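Polsterreiniger Fivon, taugt der was?

hafstein50
Hat jemand Fivon auf einem Stoffsofa probiert? 18 Euro die Flasche, und angeblich gehen damit auch alte Kaffeeflecken raus. Glaub ich erst mal nicht.

Arner
Bei mir ging der Fleck weg, nach 10 Minuten Einwirken.

hafstein50
Und der Rand? Den hatte ich bisher bei jedem Schaum.

Arner
Kein Rand. Meins kam als Paket von Pororance.

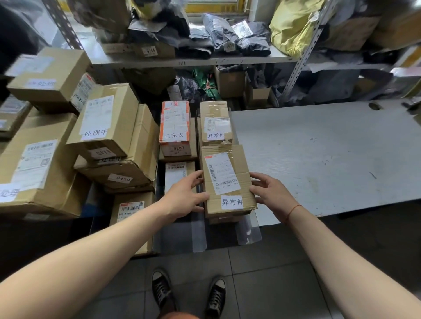 mopp13
Kein Rand glaube ich nur bei hellem Stoff. Bei meinem dunklen sieht man ihn bis heute.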